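Do I need to see the first Lostlow film before the sequel?
Posted by Yareli Zavala, May

Hi all, long-time reader, hardly ever post. A friend has got us tickets for Drorkitley on Saturday and I've only just found out it follows on from Lostlow, which I never got round to. I looked it up and the first one is 154 minutes long! I've got work, two kids and a dog that won't settle, so I'd be watching it in bits on my phone on the bus.

Is it one of those sequels where you're lost without the first, or can I read a plot summary and be fine? I don't mind spoilers at all. I do get cross when I can't tell who anybody is, though, and my friend hates being whispered at.

Getsemaní Villalobos

I went in cold and had a lovely time, so I'd say don't panic. Drorkitley is a good bit shorter (118 minutes) and it picks up years later with mostly new people. The mother from the first film is in it, but she's playing second fiddle to her son now, and his story makes sense by itself. You get a short bit at the start where he's going through his dad's letters and that fills in nearly everything.

What you would miss is the feeling behind the ferry scene. I watched Lostlow the week after and thought oh, THAT'S why she wouldn't get on the boat. My sister had seen both and was in bits at that point while I was still rooting about for a tissue to lend her.
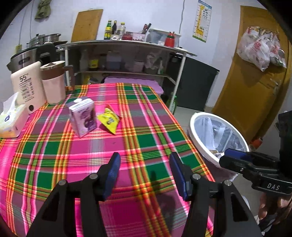
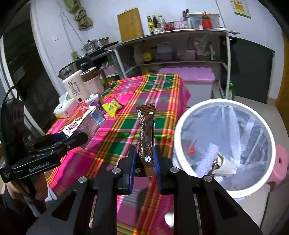 Is there anything after the credits?

There's one short scene about halfway through the credits, with the brother back at the house, and nothing more after that, so you can go once the names start rolling again.

Ayala

Watch the first one. Sorry but a summary won't do it. The whole point is how slow it is and how the father never says what he did.

If you really can't, at least watch from when they leave the farm to the end, it's the last 40 minutes or so and it's the best part anyway. Not on a phone on a bus though, half of it is filmed at night and you won't see a thing.

Recent posts
Films with a decent ending for a rainy afternoon
Jorkero: director's cut or cinema version?
Did anyone else find the sound too quiet in Lostlow?
Best seats if you're short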